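The Car That Went Dead Every Third Morning

My wagon is a 2000 model, green once, and for most of last winter it would not start if I left it alone for two nights. One night was fine. Two nights and I'd get the click. Three nights and I wouldn't even get the click, just the dome light glowing the color of weak tea and then giving up.

I did what everybody does first, which is buy a battery. I felt great about that battery for two days.

Then I bought a jump pack, a nice one from Gelard with a rubber handle, and I'm a little embarrassed to say that I lived with the jump pack for six weeks. It became part of the morning. Coffee, boots, hood up, clamps on, go. My neighbor Perla Ayala watched this from her kitchen window for a while and finally came out in her slippers to tell me I had a draw. "Something's staying on," she said. She used to do fleet electrical for a bus yard, and she said it the way a dentist says you have a cavity.

So I took it to a proper shop. I won't say which one, they were perfectly nice people, but they kept it for four days and came back with a quote of $3125 to replace the body control module, reprogram it, and change a section of harness under the dash "while we're in there." The car isn't worth that. I'm not sure the car and everything in my garage is worth that. I asked whether they had measured the draw and the guy at the counter said the module was a known issue on these. I paid for the diagnosis and drove home in a mood.

Perla lent me her meter that weekend, and this is where I finally started learning something!

If you've never gone hunting for a parasitic draw (that's the real name for it), the idea is pretty simple. Every modern-ish car uses a tiny bit of current while it's parked. The clock wants some, the alarm wants some, the radio wants to remember your stations. On a car like mine you'd like to see less than 50 milliamps once everything has gone to sleep. You take the negative cable off, put the meter between the cable and the battery post, and read the number.

The part I got wrong, three times, was the sleeping. When you hook the meter up, half the car wakes up and wants to know what's going on. The first reading I got was more than two amps and I about fell over. I started yanking fuses like a crazy person. Perla let me do that for ten minutes before she mentioned that I had the driver's door open, the hood light on and the key in the ignition.

The better way goes like this. Open the door you'll need and flip the latch with a screwdriver so the car thinks it's shut. (Flip it back before you close the door. Ask me how I know.) Unplug the bulb under the hood. Put the key in the house, a long way off. Hook up the meter on the ten amp setting, and then go eat lunch. Mine took close to forty minutes to nod off completely, and I could watch it happen in steps, the number dropping, sitting there, then dropping again. And don't try to start the car with the meter in line unless you enjoy shopping for meter fuses.

When it finally settled it was still pulling 410 milliamps. Eight times what it should. I have never been so pleased to see a bad number, because now it was a thing that existed and I could go find it.

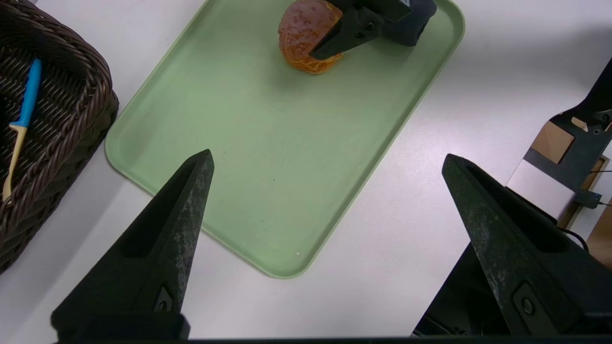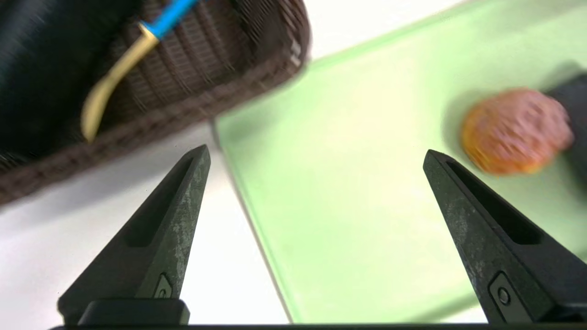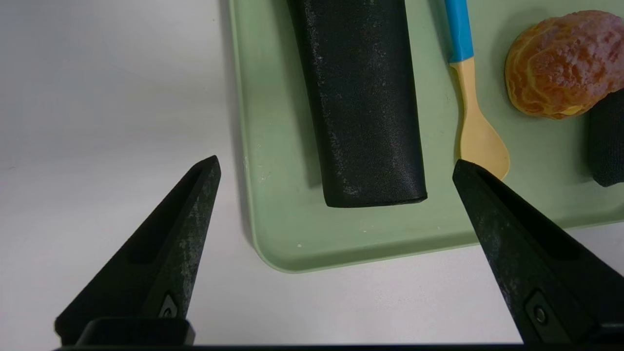
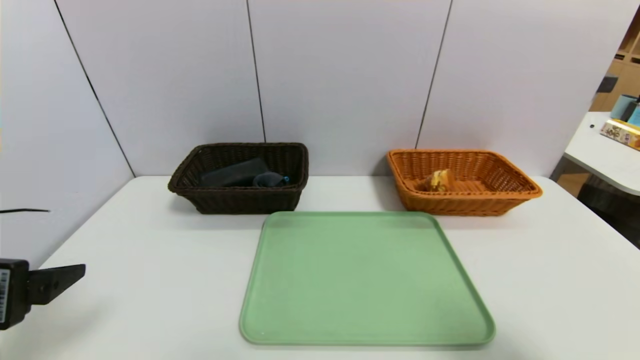

Last picture: green tray in front, the two wicker baskets behind it.

Pulling fuses works, but I've since been talked out of it. Devendra Agarwal teaches evening auto electrical at the community college near me, and I sat in on his class in February and asked him about my wagon until the other students got tired of it. His objection is that pulling a fuse and pushing it back can wake up a module that was asleep, or put one to sleep that was stuck awake, and then you've chased the problem off without learning where it lives. He likes to leave every fuse where it is and measure the tiny voltage across the two little metal test points on the top. No voltage, no current through that fuse. A few tenths of a millivolt, something is drinking. There are charts that turn the millivolts into milliamps for each fuse size, and he has one laminated and zip-tied to his cart.

I went home and did it his way, lying on my back in the footwell with a headlamp. Fuse after fuse, zero, zero, zero. The radio fuse had a whisper on it, which is normal. And then a 15 amp one, way down in the corner, that the lid of the box listed as "spare."

It wasn't spare. Someone had pushed a spade terminal in behind it and run a purple wire off along the sill, under the carpet, all the way to the back of the car. I followed it with my fingers. It took me most of an afternoon and one seat bolt that I'd rather not discuss. Behind the trim on the left side, next to the jack, stuck down with that gray foam tape that turns to goo, was a trailer wiring converter. Jakab, model 2049, said the label. It was warm. The car had been parked since the night before and this little black box was warm like a phone on a charger.

I have never owned a trailer. The car doesn't have a hitch! There are two holes in the frame where a hitch used to be, and I had honestly thought those were for drainage.

I unplugged it and ran back up to the front to look at the meter, and it said 28.

I want to say a word for the shop here, sort of. I called Taras Kravchuk, who runs a two-bay place called Prirnero out past the feed store, mostly to gloat, and he was more forgiving than I was. He said a draw can eat a whole day, and a customer who'll happily pay for a part gets very unhappy paying for a day. So a lot of places look at the age of the car, look at what usually goes wrong on it, and write that up. He has done it himself and been right. He has also done it and been wrong, and eaten the part. These days he charges a flat two hours for draw testing and tells people up front that they're buying a number and a circuit, and the repair is a separate talk. I think that's fair. I'd have paid for that in a heartbeat.

He also told me the stuff he finds most often, and hardly any of it came with the car. Dash cams wired to the wrong fuse. Remote starters from two owners ago. Phone chargers with a fan in them. A stereo amp whose turn-on wire was tied to constant power because the installer was in a hurry. On the factory side it's glove box lights and trunk lights with a lazy switch, sticky relays, and alternators with a bad diode, and that last one won't show up at any fuse in the cabin, so check it if you've struck out everywhere else. You can shut your phone in the glove box with the video running if you want to know about the light. I tried it. Mine goes out.

If you're going to do this at home, you don't need much. My own meter is now a Pludard, the cheap yellow one, and it reads within a hair of Perla's fancy one. A memory of where your radio code is written down would be smart. I didn't have mine and spent an evening on hold. Get a set of plastic trim tools too, the screwdriver marks on my left rear panel are there forever. And charge the battery fully before you start, or you'll be testing a car that's already half asleep from hunger and acting strange.

The battery I bought in the fall turned out to be fine after a slow overnight charge, although Devendra says all those deep drains took some life off it and I should expect to be back at the parts counter sooner than I'd like. The purple wire is out and coiled on a nail. I put a proper blank in the spare slot.

I left the wagon at the airport lot for nine days in March with the Gelard pack in the trunk, fully charged, just in case. It started on the first turn, and I've since lent the pack to Perla, whose truck has begun doing something funny with its windows.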